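Does Everything Need Its Own Place? A Careful Look at Tidying a Table

Grown-ups love to say it: "A place for everything, and everything in its place." Maybe somebody has said it to you this very week, standing in your bedroom doorway. But is it true? Does tidying really make life easier, or is it just something people repeat because their own parents said it to them?

We think a claim like that ought to be checked. So let's check it.

What does "tidy" even mean?

Try asking five people. You may get five answers. For one person, a tidy table has nothing on it at all. For another, it has lots of things on it, but in neat rows. A third person says a table is tidy if she can find the scissors.

Notice that these can't all be the same thing. A bare table is no help if the scissors have been shoved in a drawer with 42 old pens. Moving a mess out of sight is a kind of hiding, and hiding things is much quicker than sorting them. That should make you a little suspicious.

For this page, we'll use the third meaning. A place is tidy if you can find what you need and have enough room to use it. You are allowed to disagree. If you do, write down your own meaning and see if it still works by the bottom of the page.

Start with a small pile

People often tell children to "clean up your room." That's a very big job with a very short name. A room might have 208 things in it, and where do you begin? Many children begin by sitting on the floor and reading an old comic, and it's hard to blame them.

A small group of things on one table is easier to think about. You can see all of it at once. You can pick up one thing, decide, and put it down again. 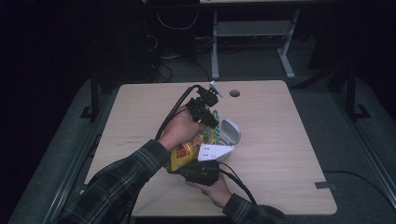
A snack bag, a small container with its lid up, and a few other things close together on a wooden tabletop.

Now, what would you do with a group like this? You might say, "Put the small things in the container." That sounds sensible, but wait. Would they fit? A crinkly bag takes up more room than you'd think. And would you want food in the same box as everything else? Crumbs travel. If you have ever found half a cracker in a pencil case, you know this already.

Three ways to sort

Here are three rules that people use. Each one has a problem, so read the whole thing before you choose a favorite.

Sort by size. Big things go in one place and little things in another. It's fast, and it looks good. The trouble is that a battery and a raisin are both little, and they don't belong together.

Sort by kind. Food with food, paper with paper, cloth with cloth. Most kitchens and stores work like this. But some things are two kinds at once. Is a birthday candle a kitchen thing or a party thing? Families have argued about less.

Sort by how often you use it. Things you want every day stay close by, and things you want once a year go up high or far back. We like this one best, although it does mean you have to be truthful. That craft kit you're "going to finish soon" may not be an everyday thing.

But does it save time?

This is the part we'd like you to test, because we don't want you to take our word for it. People say tidying saves time. Tidying also takes time! If you spend around 7 minutes putting things away and only save a few seconds looking for them, somebody should explain why that's a good deal.

What you need:
One table
A box or container
Some small things from around the house that are safe to handle
A clock or timer
A friend

What to do:
1. Spread your things on the table in any old way.
2. Ask your friend to call out one thing. Time how long it takes you to touch it.
3. Do this five times and write down the times.
4. Sort your things using one of the three rules. Time the sorting too.
5. Have your friend call out five things again.

Look at your two lists. Were you faster the second time? If so, was it the sorting that helped, or did you just remember where things were because you had handled them all? That's a tricky question. One way to find out is to swap places, so that the person hunting isn't the one who did the sorting.

With a very small pile, you might find that sorting makes hardly any difference. That's a real result, and you should write it down even if it annoys somebody. Then try it again with many more things and see what changes.

Words to know

Container: something that holds other things, like a box, jar, or tub.
Sort: to put things in groups using a rule.
Claim: something a person says is true. It might be, and it might not.

Written by Siv Bakke. Questions for the experiment checked by Yamuna Chettiar.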